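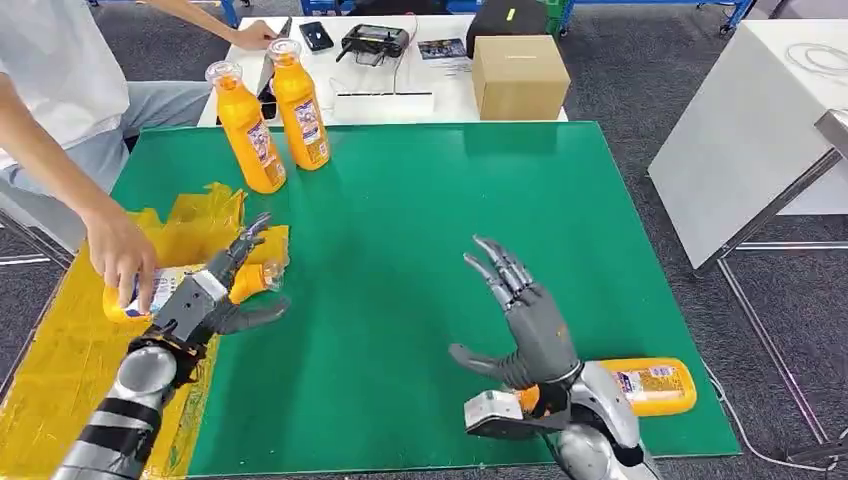
Itden — Suivi des demandes internes
Ticket 836
Objet : les bouteilles roulent sur le poste vert
Site : Totidia, atelier de mise en sac
Catégorie : Mobilier / Autre (la liste ne propose pas « Gravité »)
Priorité : basse, puis moyenne, puis « merci de venir »
État : résolu, sous surveillance

Description initiale du demandeur

Bonjour. Depuis le changement de tapis, les bouteilles posées sur le flanc partent toutes seules vers le bord droit de la table. Debout, elles ne bougent pas. Couchées, elles prennent leur temps, puis elles s'en vont. Le jus d'orange est le plus motivé. La lessive suit, avec un peu de retard.

On a besoin de les coucher, puisque c'est comme ça qu'elles entrent dans les sacs jaunes. Les mettre debout dans le sac a été essayé : le sac se referme sur le bouchon et le reste dépasse par en dessous.

Tombées au sol cette semaine : 3. Aucune percée. Une étiquette abîmée, mise de côté.

Merci de ne pas répondre « avez-vous essayé de les poser plus doucement ».

8 h 40 — Support, niveau 1

Bonjour, merci pour votre message. Avez-vous vérifié que les bouteilles sont bien fermées ?

8 h 52 — Demandeur

Oui. Une bouteille fermée roule aussi.

9 h 15 — Support, niveau 1

Bien noté. Pouvez-vous préciser la marque du tapis, celle de la table, et si le problème se produit aussi avec d'autres articles ?

9 h 30 — Demandeur

Tapis : Kiani, le vert, grand format. Table : plus ancienne que le ticket, que l'outil de tickets et probablement que le bâtiment, aucune plaque dessous (j'y suis allé voir, il y a du chewing-gum). Autres articles : les boîtes ne roulent pas, les sachets non plus. Je n'ai pas essayé avec des œufs.

10 h 05 — Support, niveau 2

Je reprends le ticket. On procède dans l'ordre, une seule modification à la fois, sinon on ne saura jamais ce qui a marché.

Essai A. Bouteille de jus pleine, couchée au centre du tapis, bouchon vers la droite, lâchée sans élan.
Résultat : départ lent, arrivée au bord.

Essai B. La même, bouchon vers la gauche.
Résultat : identique. L'hypothèse du bouchon, défendue avec beaucoup de conviction à la machine à café, est abandonnée.

Essai C. La même, un sac jaune étalé dessous.
Résultat : elle s'arrête dans le premier pli. Le sac se froisse et il faut le défroisser avant de s'en servir, ce qui prend plus de temps que de ramasser la bouteille. Amusant, mais inexploitable.

Essai D. Le flacon de lessive à la place du jus.
Résultat : il hésite, bascule sur son côté plat et reste là. Au deuxième passage, posé sur l'arête, il part comme les autres. Il faut donc le coucher étiquette vers le dessus, et vérifier qu'il est bien assis avant de le lâcher.
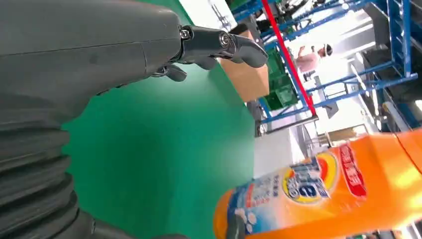

Flacon de lessive orange, étiquette en caractères chinois.

11 h 20 — Support, niveau 2

Niveau à bulle posé sur le tapis : la bulle part à gauche, donc la table penche à droite. Niveau posé sur la table, tapis relevé : pareil, en moins net. Il y a donc deux problèmes, et ils se sont bien trouvés.

Premier problème : le pied avant droit est trop court de 3 mm. Le patin a disparu. Il a été cherché sous la table, sous les étagères et dans le bac à vis, où l'on a retrouvé deux choses perdues depuis l'hiver, mais pas le patin.

Second problème : le tapis est lisse. Très lisse. Question au demandeur : avec quoi est-il nettoyé ?

11 h 34 — Demandeur

Hosemix, le bidon du placard. Une giclée et un chiffon, tous les soirs.

11 h 41 — Support, niveau 2

L'étiquette du bidon dit « rénovateur brillant pour surfaces souples ». Vous lustrez la piste tous les soirs.

11 h 43 — Demandeur

Il sent bon.

13 h 30 — Support, niveau 2

Tapis lavé à l'eau tiède et au savon neutre, rincé, séché au chiffon. Il a fallu trois passages pour que le chiffon cesse de glisser. Essai A refait sans toucher au pied : la bouteille roule encore, mais elle réfléchit avant.

Pied calé avec un carton plié en quatre. Essai A refait : la bouteille ne bouge plus. Essai D refait sur l'arête : le flacon bascule sur le plat et y reste.

Je précise, parce que je connais la maison : le carton plié est provisoire. Un vrai patin est commandé. Si je reviens en décembre et que je trouve le même carton, je rouvre le ticket à votre nom.

14 h 10 — Demandeur

Confirmé de notre côté. Une heure de mise en sac, aucune chute. On a couché des bouteilles exprès, pour voir. Une collègue a soufflé dessus et a demandé que ce soit inscrit au dossier. C'est inscrit.

14 h 25 — Support, niveau 2

Consignes à afficher au poste :

— Pas de Hosemix sur le tapis vert. Il reste autorisé pour le reste du placard.
— Bouteilles en attente : debout, vers le fond du tapis.
— Bouteilles à ensacher : couchées une par une, à portée de main.
— Lessive : sur le côté plat.
— Sacs jaunes : en ouvrir un seul à la fois. Les autres restent pliés, à gauche.
— Ne pas déplacer la table. Si elle est déplacée, refaire le test de la bulle.

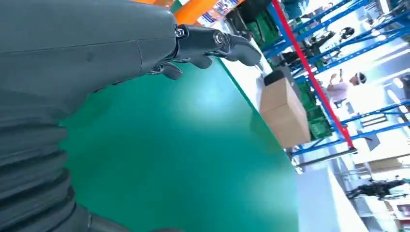
Dernière modification de la page : juin, 16 h 50

Complément ajouté après la première clôture

Le demandeur signale que le carton brun posé vers le bord du fond fait désormais office de butée, « au cas où ». Rien à redire sur le principe. Il est du côté où les bouteilles n'allaient pas, mais tout le monde semble rassuré.

Deux remarques tout de même. D'abord, ce carton n'est pas un rangement : l'objet noir posé dessus doit retourner sur les étagères bleues, à l'emplacement qu'on lui a donné, faute de quoi il y en aura un deuxième demain. Ensuite, ce carton n'est pas non plus une réserve de cales. J'ai besoin que ses rabats restent attachés.

Question reçue par messagerie : peut-on garder un peu de Hosemix « juste sur les coins » ? Non.

Question reçue juste après : et sur la table blanche ? Oui, tant qu'on n'y couche rien de rond.

Reste à faire :
Patin du pied avant droit : commandé, en attente de livraison.
Affichette plastifiée : faite, puis égarée, puis refaite.
Contrôle au niveau : à reprendre une fois le patin posé, tapis en place puis tapis relevé.
Étiquette abîmée : transmise au service des retours, qui demande un numéro de ticket. C'est celui-ci.

Ticket lié : « le tapis vert ne sent plus rien », même poste, même demandeur, ouvert à 15 h 05. Priorité basse.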